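Give me the slow robots

I went along to the Jusitton open day on Tuesday expecting to be sold something. You know how these things go: a big screen, loud music, a machine doing a backflip while everybody holds their phone up. I've been to plenty and I've come home from most of them a bit grumpy.

The big hall was just like that. Plernard had the main stand, with a queue of 30 people and a very shiny arm pouring drinks. Fine, lovely, I had one (too sweet). But I spent most of my afternoon upstairs with the Mendby lot, who were showing people how you teach a machine to pick things up by doing it yourself with a gripper in your hand. They let me have a go! I was dreadful. You squeeze, the fingers close, and suddenly you have no idea how hard you're pressing.

And I think this is the bit the public ought to see more of. We keep being shown the finished trick, so we get cross when the thing in our own kitchen can't manage a tea towel. Watch a grown adult fuss over where to grip a piece of fruit and you come away with a much fairer idea of how hard it all is. Every piece is a different shape. Some of it bruises if you so much as look at it.

A man beside me grumbled that his gran could do it faster. Of course she could, she's 93 and she's been peeling oranges all her life! I don't see that as a point against the machines. I'd still trust her over any of them with my shopping, mind you, and I'd like the people selling these things to say so now and then.

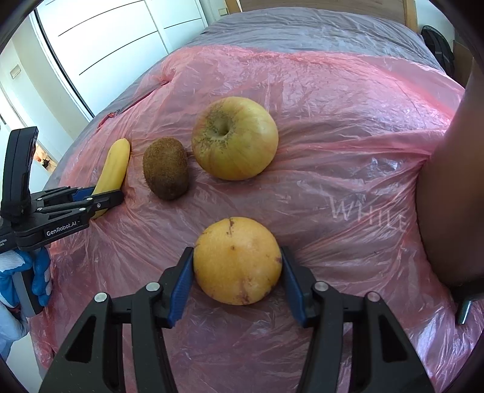
What I'd change next year

Put the upstairs room downstairs, for a start. Give it more chairs and let the children have a turn before the grown-ups. The drinks arm can go by the cloakroom.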